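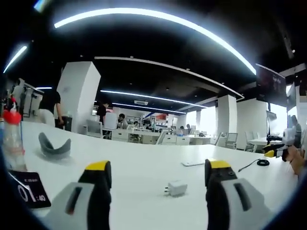

3.2 Desk sharing and first contact

The most exciting part of the Braltis study, for us, was how quickly new hires began asking strangers for help once fixed seats were gone. Of the 252 employees who kept a diary, those in their first year gained the most, and the gain showed up as early as the second week! Seating is a cheap thing to change, and earlier work on onboarding (Nasrallah and Sial) had mostly looked at mentors and welcome programs. Long shared tables in an open-plan office, like the white one in Figure 2, gave people a reason to talk that no program had planned for: a bottle left standing at the far end of the table is enough to start a conversation over whether the place is taken. Diary entries mention such small exchanges again and again, and we were delighted by how much detail people wrote down.

Figure 2. A shared table in an open-plan office.

We then compared the two Grodgate sites. Staff at the first site chose a new seat every morning, while staff at the second kept theirs for 20 working days before moving. Help requests across team lines rose at both, but the slower rotation did better on the trust scale. One diarist wrote that she "finally knew who to bother" – a line we have quoted in every talk since. Managers rated the change lower than their teams did, and we return to this gap in Section 4.

Turnover intent, measured with the short Oksanen scale, fell among first-year staff and stayed flat for everyone else. We would love to see this repeated in a firm with 3000 employees or more, where the chance of meeting a stranger at the next seat is so much higher.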